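News > Community > Turnar Centre

Household robotics workshop opens its doors to Grurnutum residents

09/06/2021

Residents of Grurnutum were welcomed to the Turnar Centre for Assisted Living Research last week for the first open day held by its household robotics program. A total of 46 visitors attended across two sessions, among them local high school students, home care workers and members of the Shabalala Seniors' Association.

The program, known as Vonik, studies how robotic arms might carry out light household tasks for people who have difficulty reaching, lifting or bending. Staff gave demonstrations in a carpeted room that has been furnished to resemble part of an ordinary home.

Program director Haiyan Wan opened both sessions with a short address. She told visitors that the centre had chosen to work with everyday furniture and objects from the beginning, and that the tidying of shelves had been selected as the first task following interviews with 19 households in the district.

"Our neighbours told us that they wanted help with small jobs they do many times a week," Ms. Wan said. "Putting a book back where it belongs was mentioned more often than we had expected." 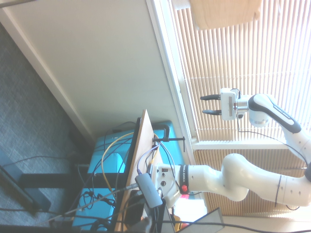
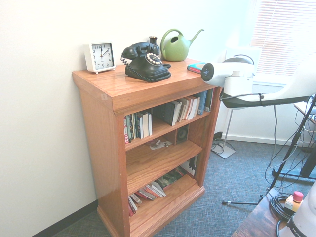

Each demonstration was followed by a question period. Visitors asked about the speed of the arms, the weight they are able to lift and the steps taken to protect people nearby. Senior technician Alasdair Gourlay explained that a staff member remains within reach of an emergency stop button whenever an arm is moving, and that members of the public are asked to stay behind a marked line.

Mr. Gourlay also described how the tasks are prepared. An operator first guides the arm through a movement by hand, and the recorded movement is then repeated with the objects in slightly different positions. A single task may be recorded 91 times before it is tried without an operator's guidance. He noted that thin paperbacks and loose cards remain difficult for the gripper to pick up, and that work on this problem will continue through the winter.

Several home care workers offered comments on the choice of tasks. One suggested that the program consider objects kept on low shelves, which many of her clients can no longer reach safely. Ms. Wan thanked her for the suggestion and said it would be added to the list under review.

The Vonik program is in the second year of a three-year term. A written report on its first year is available at the front desk of the centre and at the Grurnutum public library.

A second open day is planned for July. Sessions will last 45 minutes and admission will be free of charge, although places must be reserved in advance through the centre's office. The building has step-free access from the rear parking lot, and visitors who require an interpreter are asked to say so when booking.

19 shares | 4 comments

Contact the newsroom | Copyright Turnar Centre | Back to top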